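Zorkutell: a corpus of joint statements on border and security cooperation

README, first public release, 21/04/2021
Maintained by Josefien Verhoeven and Saskia Pirihi

Welcome! Zorkutell is a collection of joint statements, communiqués and meeting readouts put out by neighboring governments after talks on border security, policing and regional stability. If you have ever tried to compare what two sides said about the same meeting (and found that one version runs to a page and the other to a paragraph), you'll know why we're so happy to finally have these texts in one place.

What's in it

The release holds 411 documents. Each is a plain text file in UTF-8 with a matching row in the metadata table. Most are short, and the median statement is well under a page, but a few annexes on patrol arrangements go on for a very long time and we kept them whole.

There are 2 main folders:

statements/ holds texts that both sides signed or issued together
readouts/ holds the separate accounts each side gave of the same talks

Readouts are where the fun is! One delegation writes that the parties "agreed to establish" a liaison office, the other writes that they "discussed the possibility" of one, and there you have a research question before lunch. Wherever we could match two readouts to one meeting they share a meeting_id, so you can line them up with a simple join.

Metadata fields

doc_id: unique, never reused, even if a document is withdrawn
meeting_id: shared by all texts from one meeting, blank if unmatched
issuer: the ministry, office or regional administration named in the text
level: head of government, minister, regional, technical
lang_orig: language of the text as we collected it
translated: yes or no
topic: one or more of the topic codes, separated by semicolons
attendees: roles only, no personal names
coder: initials of the person who assigned the topics
notes: free text, sometimes very free

We left personal names out of the attendees field on purpose. The names still appear in the statements themselves as issued, but the table only says things like "interior minister" or "head of regional police." It makes searching across changes of government much easier, and we think it's a fairer way to treat junior officials who happened to be in the room.

Topic codes

BORD crossing points, markers, opening hours
POLC joint policing, extradition, information sharing
TRAF trafficking and smuggling
MILT troop movements, exercises, military liaison
PAST grazing routes, water access, herding disputes
REFG displacement and return
TRAD customs and market days where they come up in security talks
OTHR everything else, please read the notes field

PAST was a late addition and it's now my favorite code in the whole set. Jozef Koster read through the regional-level texts and kept finding paragraphs about wells and dry-season routes sitting in the middle of otherwise stiff security language. We went back and recoded everything with that in mind. If you used the preview we passed around earlier, please throw away its topic column and use this one.

How the texts were gathered

We started from public government web pages and printed gazettes. Gazettes were scanned, run through text recognition, then corrected by hand against the page. Recognition did well on clean print and badly on anything with a stamp across it, so stamped pages were typed from scratch. Where a word could not be read, you'll see [illegible] in the text. We never guessed at a word, and we never filled in a number from a news report.

Translations into English were made by Roos Van Dijk and checked by Josefien Smits. The originals are included alongside, with the suffix _orig. Please quote from the original if you can read it! Diplomatic phrasing is slippery, and "stability," "security" and "calm" are sometimes the same word in the source.

Coding and agreement

Every document was coded by two people working separately. Disagreements went to a third reader, and the final decision is what you see in the topic field. Both first-round codings are in coding_rounds.csv for anyone who wants to compute agreement their own way. MILT and POLC get mixed up the most, especially where a paramilitary force does everyday police work. The codebook has a long section on that, with worked passages.

Using the files

Unpack the archive anywhere you like. The folder names have no spaces and the paths are short, so it should behave on any system. The metadata table opens in an ordinary spreadsheet, but tell your spreadsheet to treat doc_id as text or it will eat the leading zeros. (It ate ours twice.)

For full-text search we like Jurkis, a small command-line indexer that Saskia wrote for this project and that comes in the tools folder. It builds an index in one pass, handles accented characters properly and lets you search inside one side's readouts only. Type jurkis help to get the list of commands.

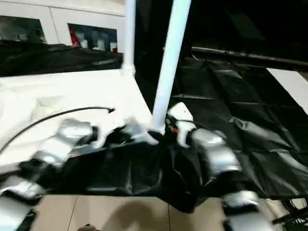
If you'd like to try something smaller first, the sample folder has a handful of matched meetings with both readouts, the joint statement and the full coding. It works nicely for teaching. Students get into the differences very quickly, and the arguments about what counts as a promise are great.

Known gaps

Coverage is uneven. Ministers' meetings are well represented, technical meetings much less so, mainly since their minutes are rarely published. Please don't treat a quiet year in the table as a quiet year on the border!

Texts longer than 3000 words have been split into parts with the suffixes _a, _b and so on. Put them back together before you count anything per document.

Some readouts were changed on the issuing site after we collected them. We kept the first version we saw and said so in the notes.

Citing and license

The metadata, codebook and translations are free to reuse with credit. The original statements remain under whatever terms their issuers set. Please cite as: Verhoeven and Pirihi, Zorkutell corpus, first release, Stolham.

Corrections

Send them, please, we love getting them! Include the doc_id, the line as it stands and the line as it should be, plus a link or a scan of the source if you have one. Fixes go into the next release, planned for August, and contributors are listed in CREDITS unless they ask us to leave them out. New documents are welcome too, in any language, as long as the source is public and can be cited.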